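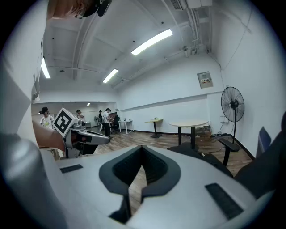 Routine care of floors is the responsibility of every household and should follow a fixed schedule. Dust and grit carried in on shoes act as an abrasive and will dull a finish well before any stain does. A wooden floor, such as the one shown at the top of this page, should be swept or vacuumed before any damp cleaning takes place. Vacuums with a rotating brush should be used with the brush switched off.

Damp cleaning is to be carried out with a well-wrung mop. Standing water must not be left on the boards, and steam mops are not recommended on any finish. Residents of the Asach buildings are reminded that the apartments there have up to 400 square feet of flooring. A single bucket of water is not enough for an area of that size — change the water as soon as it looks gray.

Cleaning products should be tested first in a closet or under a piece of furniture. Vinegar, ammonia and all-purpose kitchen sprays can cloud the finish over time. A small amount of pH-neutral floor soap is sufficient, and the dose printed on the bottle should not be exceeded.

We use cookies to improve your experience on this site. By continuing to browse, you agree to our use of cookies. Accept | Manage settings

Suitable clothing should be worn for floor work. Loose cuffs drag through cleaning solution and leave marks on areas already finished. Rings and bracelets should be removed before kneeling to work by hand.

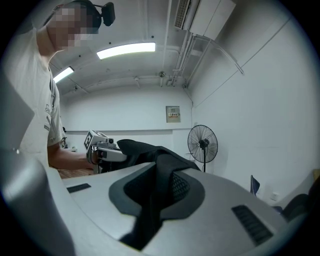
Short-sleeved T-shirt in light gray.

Scratches that have not reached bare wood may be treated with a wax filler stick in a matching shade. Work the wax along the grain, remove the excess with a plastic card and buff with a soft cloth. Deeper damage should be referred to a flooring contractor.

Felt pads on chair legs should be inspected each September and replaced when they have flattened or collected grit.

Prepared by Yatziri Tovar. Reviewed by Anderson Evangelista. Last updated Dec 21, 2019.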